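Bench notes: the tabletop cell at Kinutbridge

The arm at the Kinutbridge bench is running again after its November service, and a few things changed that people booking time on it should know about.

The main job was the cabling. Over the summer the arm had started dropping its gripper connection partway through a run, usually on long reaches toward the far side of the table. We swapped the connector twice before accepting that the cable itself was the trouble. It had been tied too tightly at the wrist, and every full turn pulled on the same short length. The new run has more slack in it. The cost is that the loops hang lower than they used to, so keep tall items a little away from the pick point and watch the first few cycles at reduced speed.

We also replaced the pads on the gripper fingers. The old set had gone shiny and was letting smooth plastic slide. The new ones came from Kontogiannis, who supplied the last set too, and they are a slightly softer grade. Expect to redo your grip force settings. Anything saved before the service will squeeze harder than it needs to.

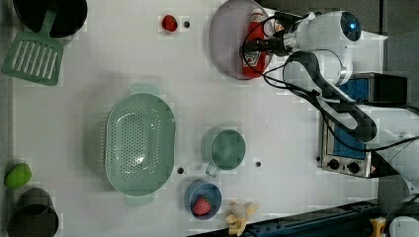 The acceptance run used the usual kitchen set and took most of a Tuesday. The arm made 1,017 picks and missed 18. Of the misses, 12 were on objects lying on a plate or in a bowl, where the fingers touch the rim before they close. We raised the approach height for those and the next short batch was clean, but that was a small batch and we will keep logging it.

Calibration is now on a fixed schedule. Whoever has the first slot of the day runs the check before loading a job -- it takes 10 minutes and the steps are taped inside the cabinet door. If the arm lands off the mark, stop and recalibrate. Please don't correct for it in your own program, as the next user then inherits an offset they can't see.

Wipe the table down when you finish. Dust and crumbs of plastic work their way under objects and change their height enough to spoil a low pick.

The sister cell at Hultamthorpe gets the same cable change next, and will be offline while that is done. Bookings for both go through the Trekstead calendar as before. Spare finger pads are in the second drawer, and if you open the last packet, put a note on the reorder sheet.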